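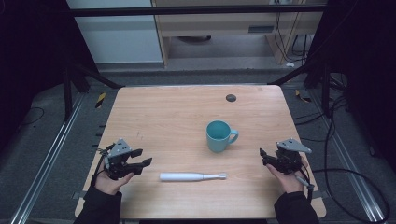

Why don't you just keep it in a mug like everyone else did in the eighties, my sister asked, when I'd spent a good ten minutes moaning down the phone about my electric toothbrush and the state of the bathroom shelf. I had no answer ready. I said something about germs and changed the subject to her new carpets, but it stayed with me all evening, and then most of the week, and now you lot are getting a whole blog post out of it.

So, the shelf. Anyone who has been reading since I moved in will remember that the bathroom in this flat is about the size of a wardrobe, and that the only flat surface in it is a glass shelf over the basin, sloping very slightly towards the door. Everything on it travels. The soap travels, the face cream travels, and the toothbrush, being fat and round in the handle, goes fastest of all. It has been in the basin more times than I can say and once (sorry) in the loo, lid up, at six in the morning. That one went in the bin and I bought another.

The charger it came with is a little stand with a peg, and in theory the brush lives on that. In theory! The flat has no shaver socket, so the charger lives on the chest of drawers in the bedroom, and for most of the month the brush just needs somewhere to be.

I did what I always do and bought things. First was a Clurnine holder, the sort that sticks on the tiles with a pad and has two sprung arms to grip the handle. Lovely idea. It held for five days and then came off in the night with such a bang that I got up and checked the front door. I tried again with the tile properly cleaned and dried and it lasted a bit longer, but by then I'd stopped trusting it, and I used to put the brush in and then stand there with my hand underneath like a slip fielder.

Then a Derero stand, bamboo, with holes in the top. The holes were made for ordinary brushes. My handle wouldn't go in at all, so it had to go in upside down by its neck, which looked ridiculous and put the bristles down in the bottom where all the drips collect. I gave that one to a neighbour for her paintbrushes and she's very pleased with it.

After that I went through a phase of laying the brush flat on a folded flannel. It works, sort of. The flannel stops it rolling. But the flannel is always damp, and there's that pink stuff that grows in bathrooms, and if you know you know.

Back to the mug, then. I have far too many mugs. When I packed for the move I found 30 of them and I live on my own, so there's really no excuse, and I'd been meaning to thin them out anyway. I lined up the likely ones on the kitchen worktop one Saturday-ish sort of morning with the toothbrush lying beside them and had a good long think, as if I were choosing a car.

If you're going to try this, and I think you should, these are the things I found out.

A tall thin mug is no good. You'd expect it to be better, because it holds more of the brush, but an electric handle is heavy and all it takes is a knock with your elbow and the whole lot goes over. Latte mugs are out. So is anything that's narrower at the bottom than the top, and I was sad about that because my favourite one is shaped exactly so.

You want one that's squat, with a wide base and some weight to it. Mine is a plain teal one, bluey green really, with a paler rim where the glaze has thinned out. It came from a pottery stall at the Flernum market, back when I still had the old kitchen and was trying to make everything match. It never did match anything. It does match the bathroom though, almost by accident, and I get a small lift from it every time I go in to brush my teeth.

Handle on means you can pick it up and rinse it. I nearly went for a tumbler, and a tumbler is fine, but with wet soapy hands a handle is a godsend. I turn mine so it points to the right and hook a finger through. Left-handers, do as you please.

Put the brush in with the head up and the fat end down, obviously, but put something under it. I cut a circle from one of those spongy dishcloths and it sits in the bottom and soaks up the drips. Once a week the circle goes in the wash and the mug goes in with the dishes. I did wonder whether that was a bit grim, washing a toothbrush mug with the plates, and decided that my mouth has been on all of it anyway.

Check the size of the mug too. Mine takes 300 ml and that's plenty. Any bigger and the brush leans right over and pokes out at people.

As for the shelf, it still slopes. I've got a strip of that rubbery drawer liner under the mug now and it hasn't budged. The soap is still a problem. The landlord has been told about the bracket and says he'll look at it in January, and I'll believe that when I see it.

What I haven't sorted out is the charger. It would be so nice to have it all in one place, and I did look at a wall cabinet by Bautista with a hole through the back for the cable, very smart, but it's deeper than my basin is and I'd hit my head on it every time I spat. If anyone has managed to charge an electric toothbrush in a bathroom with no socket, without leaving it on the chest of drawers next to their hairbrush and a pile of receipts, please tell me how in the comments.

I rang my sister back to report. She said she'd told me so, and then she admitted hers lives on the edge of the bath – has done for years – and falls in about once a fortnight. I've offered her a mug. I have plenty to choose from.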